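Notes for anyone sharing a bench with the arm
(Havcombe prep room, updated September)

Most of these tips came from the people on the early shift, who have worked next to the Stukden arm the longest. Yulan Lu collected them and I cut them down. If you are new, read the first two sections before you go in. The rest can wait for your break.

## Before you start

- Tie back hair, take off lanyards, and push sleeves above the elbow. A loose apron string is the thing people forget.
- Find the stop button and put your hand on it once. You want to know the reach without looking.
- Follow the arm's cable with your eyes from one end to the other. If it crosses where you stand, move it while the arm is parked.
- Coffee stays on the shelf by the door.
- Push chairs well back.

## Setting out the table

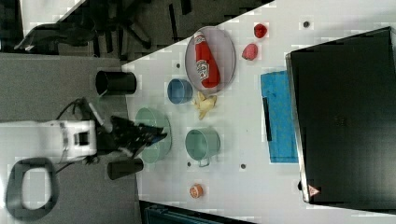 Setting out used to be something you did for yourself, so every one of us had a different way. Elaine Vieira kept bowls on her left, Lukian Tkachuk stacked everything in a corner and worked outward. With the arm on the same table we had to agree, and that took longer than learning the controls. The rule now is that anything the gripper has to reach goes down first and small things fill in after. Bottles lie in a tray, like the ketchup in the gray one, so a nudge doesn't send them rolling. Big bowls need open space above the rim, and you should look at one from the arm's side as well as your own before you start, for the fingers come down right over it. A folded cloth is fine on the table if it is away from the work. Round things such as the toy peach or the strawberry should go well in from the edge.

A few more that save time:

1. Lay cups on their sides only if the job sheet says so. An upright cup and a tipped one are different jobs to the arm.
2. Leave a hand's width between items you want picked up one at a time.
3. If you change the layout halfway, write it on the sheet. The next person will not guess.
4. Wipe the table while the arm is parked and stopped. Damp crumbs collect in the holes in the tabletop, and a cotton swab gets them out.

## Looking after the gripper

Cleaning the gripper is the part of the job that didn't exist before. It takes 3 minutes if you do it at every handover and a good deal longer if you leave it to the end of the week.

Stop the arm first, then wipe the fingers with a barely damp cloth, working from the base to the tips. Use plain water with a drop of dish soap. Citrus cleaner leaves the pads slick and things slide out. Dry with a second cloth, and check that no lint has caught in the joints.

Look at the screws as you go. You are only looking. If one is standing proud, leave the arm stopped and call Dilek Şimşekoğlu on extension 309. Please don't tighten it yourself with whatever is in the drawer. We had a stripped head in the spring and lost most of a shift to it.
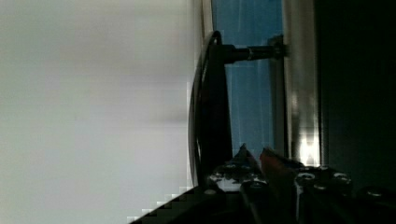 *Gripper up close: dark housings, round screw heads and the reddish-orange pad on the finger.*

Wipe the camera lens last with the dry lens cloth from the tin. If the picture on the monitor looks milky, it is nearly always a thumbprint.

## What has changed for us

People ask this when they transfer in, so it may as well be written down.

There is less lifting and carrying. Elaine's wrist is better than it was, and she has gone back to full days. There is more standing and watching, which tires you in a different way. Swap places every 2 hours even if you feel fine, and sit down for part of the watching if you can.

The work comes in bursts. You set out, wait, then fix several things at once. Yen-ting Lai keeps label writing and sheet filing for the waits, and that is a good habit to copy. Phones are a bad one.

Talk is harder to fit in. When two of us did the sorting by hand we chatted all morning. Now one person is at the table and the other is at the monitor, facing the wrong way. We turned the monitor desk toward the table and it helped.

Nobody's hours were cut when the arm came in. The Stefanou contract brought in enough extra work to fill the gap. Some of the older jobs did go, though, and Lukian still thinks he was faster at the bowls.

## Handover

- Park the arm, press stop, hang the tag.
- Put the table back to the layout on the sheet.
- Write down anything it dropped and what you had set next to it.
- Rinse the cloths and hang them. Don't leave them balled up in the sink.
- Spare pads are in the Rornetti box under the sink. Sign for what you take.

New tips go to Yulan, on paper or in person.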